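Progress report to the Utovberg Fund
Assessment of the Voneo laundry handling kit
Submitted by Rajeshwari Devadiga, Shenoy Institute, 24 May 2018

1. Purpose of the grant

The Fund asked us to establish whether the Voneo kit, supplied by Stalanari, can be recommended for use in supported housing. The kit consists of a two-fingered gripper, a wrist camera and the software needed to run them on an arm the buyer already owns. The supplier has had no part in the trials and has not seen this report in draft.

2. Work completed since March

Installation took four working days against the two quoted. The printed manual leaves out the camera calibration, and Wing-sze Mok had to obtain the procedure from the supplier's service desk. We have asked that it be added.

The team has since carried out 105 unloading trials with mixed garments. In 87 of these the drum was emptied without help. Most of the remainder ended with a small item left behind - usually a sock or a face cloth lying close to the door seal.

Loading trials have begun under Kumaresan Kartha. Results are too few to report.

3. Observations on the product

The wrist camera gives a clear view into the drum of a front-loading machine while the fingers are still apart and short of the opening. Garments resting at the lip of the drum, with a smaller piece tucked in beside them, remain the arrangement to which we are giving most attention.

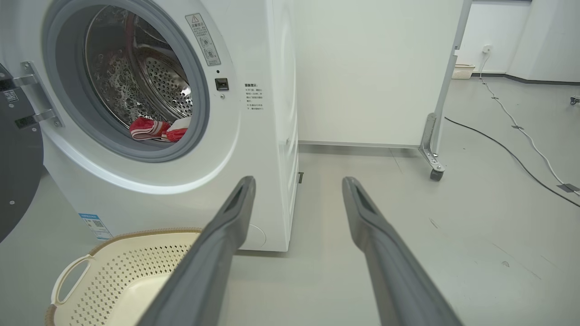
4. Expenditure

Spending on spare finger pads and garments stands at 2060 pounds, within the sum allowed. No change to the budget is requested.

5. Next period

Parvathi Pai will complete the loading trials and repeat the unloading trials with the supplier's revised software. Padmavathi Bhat will prepare the cost comparison requested by the Fund. We ask the Fund to confirm whether top-loading machines should be included.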